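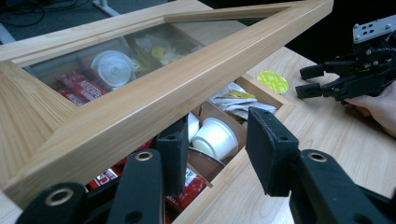
Araújo Smoked Porter, 400 ml bottle, bought in February from the shelf of things the shop would like to stop owning.

Dalva Fontes has been reviewing beers with me long enough that we no longer discuss the rules. She pours, I complain, and whoever finishes first has to write it up. I finished first, so you can guess which way this is going.

The label shows a bearded man glaring at a barrel. Under him is the batch number, 2612, in type so large that for a minute I took it for the name of the beer. The back offers a paragraph on the founder's grandfather and his opinions about smoke. He had several. I would have traded all of them for a bottling date.

It pours close to black with a thin rim of red when you hold it up to the kitchen light. The head is tan, tight and in no hurry to leave. Dalva got two fingers of it and I got three, which she put down to technique. It left decent rings down the glass the whole way.

The nose is smoked ham first, then bitter chocolate, then something like a raincoat drying near a stove. I mean that kindly. Dalva says she smelled licorice and refused to discuss the raincoat.

The first sip is better behaved than the smell. Dark toast, a little molasses, coffee that has sat in the pot through a long meeting. The smoke comes in late and stays on like a guest who has found the good chair. There's a sour edge halfway down that I liked and Dalva didn't. Carbonation is low. The body is thinner than the color promises, and by the last third I was wishing for a bit more weight under all that campfire.

We tried it with food. A sharp cheddar stood up to it fine. Dalva's lentil soup lost badly. Benvinda Barreto came by at that point, drank half of my second glass without asking, called it "bacon tea," and then asked where we got it.

A note on temperature. Straight from the fridge it tastes of cold ashtray and not much else. Give it 20 minutes on the counter and the chocolate turns up. The label recommends serving it "cool," so thanks for that.

I give it 70 out of 100. Dalva gives it four stars out of five and says my system is for people who grade homework. We'd both buy another bottle, though I'd want to split it, and I'd keep it well away from the soup.

Last updated: February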